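Call for Participants: Scalp and Hair Shedding Study, Eltport Site

Reading time: 3 min
Print this page | E-mail this page

Trarkwood Consumer Testing is enrolling adults for a home-use study of daily hair shedding. 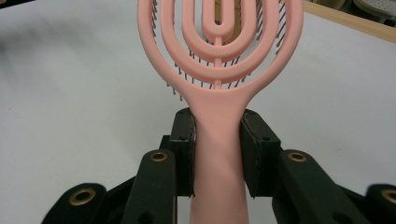
The study measures how much hair is lost during routine brushing and washing, and how far the amount varies between people with different hair lengths and washing habits. No medication is given. The only product supplied is an unscented shampoo from Setiawan, already on sale, which all participants use in place of their own for the length of the study.

Enrollment is limited to 252 participants. The first screening visits are scheduled after May 5, 2018, and the final collection visits will be completed by December. Each participant is enrolled for 11 weeks.

Who can take part

Applicants must be 18 or older, live within driving distance of Eltport, and have hair at least 6 inches long at the crown. Hair may be straight, wavy, curly or coiled. Colored hair is accepted if the last coloring was done before screening and no further coloring is planned during the study.

Applicants will not be enrolled if they:

- are being treated for a scalp condition
- have started, stopped or changed a prescription medicine in the past six months
- have given birth in the past year, or are pregnant
- wear extensions, a weave or a hairpiece
- are allergic to any ingredient on the shampoo label (a copy is sent with the screening form)

Previous participants in a Trarkwood scalp study may apply again after one year.

What is involved

The screening visit takes 90 minutes. Staff measure hair length at four points, photograph the part line and take a short history of hair care. Hair must be washed the day before the visit and left free of oil, spray and gel.

Participants then follow a fixed routine at home. Hair is washed every third day and brushed once each morning before any styling, over a light-colored cloth, for 60 seconds. Use the same brush throughout. Clean it before the first session and after each one. Shed hairs from the brush and the cloth go into a paper envelope marked with the date and the participant number. On wash days, hairs caught in the drain screen are dried on a paper towel and placed in a second envelope. Hairs are counted at the laboratory; participants should not count or sort them.

A short entry is made each day in the Flimetik diary, which runs on most phones and in a web browser. The entry asks for the time of brushing, whether the hair was worn up or down, and any change from the routine. A paper diary can be requested at screening. Missed sessions should be entered as missed - do not brush twice the next day to make up for them.

There are three further visits, each lasting 40 minutes. Envelopes are handed in at these visits and should be kept dry and flat until then.

Payment

Participants who complete all visits receive $305. Those who leave early are paid for the visits they attended. Parking at the Eltport site is free. Travel costs are not otherwise covered.

Privacy and withdrawal

Envelopes and diary entries carry a participant number only. Photographs show the scalp and part line and are stored separately from contact details. Hair samples are destroyed after counting. Participants may withdraw at any time without giving a reason, and may ask for their diary entries to be deleted - the request must be made before the final visit.

How to apply

Request a screening form at the Eltport front desk or through the contact page, quoting "shedding study." Return the completed form by mail or in person. Applicants who meet the basic requirements will be called to arrange a visit. Forms are handled in the order received, and enrollment closes when all places are filled.

Related calls

Overnight Hand Cream, Dry Skin Panel
Part-Time Laboratory Assistant, Eltport
Fabric Softener Home Trial: Waiting List Open
Toothbrush Wear Study (closed)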